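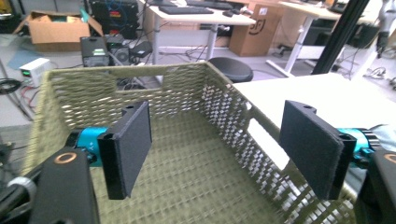

Kedham gets its first home storage library, and anyone can borrow from it

Jun 30, 2023

A library where the shelves hold baskets, boxes, trunks and hanging rails in place of books opens its doors in Kedham this summer. The Kedham Storage Library lets local people borrow the things they need to sort out a cupboard, a spare room or a whole house, keep them for as long as the job takes, and bring them back for the next household.

The library has been set up by Braner, the Kedham home reuse charity, with space provided by the Adetti Centre on the ground floor of the old seed merchant's building. It opens with 2,043 items on the shelves, all of them donated and all of them cleaned and checked before they went into the catalogue.

Membership costs nothing for anyone living in Kedham or the villages along the river. Members can take out up to four items at a time on a standard loan, and people who are moving house can ask for a bigger loan that covers the week before and the week after the move.

The idea grew out of a trial that Braner ran in February, when it put a call out for spare storage and asked people to drop it off at the Adetti Centre's side entrance. The team had hoped to fill one room. They filled that, then the corridor, and then had to borrow a second room upstairs while everything was sorted!

"We knew people had baskets sitting inside other baskets at the back of the wardrobe, because we all do it," said Ohemaa Sulemana, who runs the library for Braner. "What we hadn't expected was how lovely so much of it would be. There were blanket boxes somebody's grandfather had made, and hat boxes with the labels still on, and a set of apple trays that four different members of the team tried to reserve before we'd even written them down. I went home every night with sore arms and a huge smile."

The February trial also showed which things people really wanted to take away. Under-bed drawers went first, followed by shoe racks and anything with a lid that shuts properly. Big plastic crates, which the team thought would fly out, mostly stayed where they were. As a result the library has given much more room to small and middling pieces, the kind that sit on a shelf or in the bottom of a cupboard, and crates are now kept in the upstairs room and brought down on request.
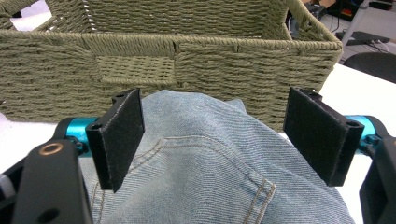
Everything in the catalogue is sorted by where it is likely to be used, so members can browse by hallway, kitchen, bathroom, bedroom and so on, and each item has a short note on size, weight and care. The notes are written in plain language by people who have handled the piece. Woven storage has turned out to need the most careful notes, as twisted paper cord like that of the olive-green basket, with its handle panel set into the front, wants a dry shelf and a soft brush, while willow is happy with a wipe from a damp cloth. The catalogue can be searched online or read in a ring binder at the front desk, and the binder is always the more popular of the two.

Alongside the loans there will be a run of free evening sessions called Clear a Corner. Each one takes a single small area of the home — the drawer by the cooker, the shelf above the washing machine, the bit under the stairs — and works through it in company. People are welcome to bring photographs or a rough sketch of their own awkward spot, and staff will suggest things from the shelves that might fit. There is no lecture and no homework, and nothing has to be thrown away.

"I'm not a tidy person, and I say that to everyone who comes in," said Sulemana. "I have a chair at home that hasn't been sat on for years. So please don't feel you need to be organised before you come and see us. Come with the mess in your head and we'll have a cup of tea and a wander round the shelves. Half the fun is finding a use for something you'd never have thought of buying — one of our trial members grew her salad in a wine box all spring, and she's coming back for another."

Repairs will be done on site at a workbench paid for by Benkirane, the Kedham furniture workshop, which is also giving two of its makers time to teach basic mending. The first classes will cover loose hinges, split slats, stuck drawers and reweaving a worn rim. Members who learn a repair at the bench can use the tools free of charge during opening hours, on their own things as well as the library's.

Benkirane has also built the library's long shelving run from old shop fittings. The shelves are set low enough to be reached from a wheelchair along their full length, and the heavier trunks are kept on wheeled bases so they can be rolled to the door.

More than 3,000 people live within walking distance of the Adetti Centre, and Braner hopes a good many of them will call in on foot. For those who can't carry things home, a cargo trike will make deliveries inside Kedham on two afternoons each week. Trike slots can be booked at the desk when the loan is made, or by phone.

Donations are still very welcome. The library would especially like drawer dividers, small lidded boxes, coat hooks on boards, and baskets of any shape that will go on a bathroom shelf. Items should be clean and sound, or close enough to be mended at the bench. Wardrobes, beds and anything that takes more than two people to lift can't be accepted, though Braner's main store will be glad to hear about them.

To join, bring proof of address to the front desk at the Adetti Centre. Children can have their own membership card with a parent's signature, and may borrow one item at a time. Dens are a perfectly good reason to borrow a trunk.

Notes for editors

Braner collects unwanted household goods in the Kedham area and passes them on to people who can use them. The Kedham Storage Library is its first lending project.

Ohemaa Sulemana is available for interview, and visits to the shelves and the repair bench can be arranged through the Braner press desk.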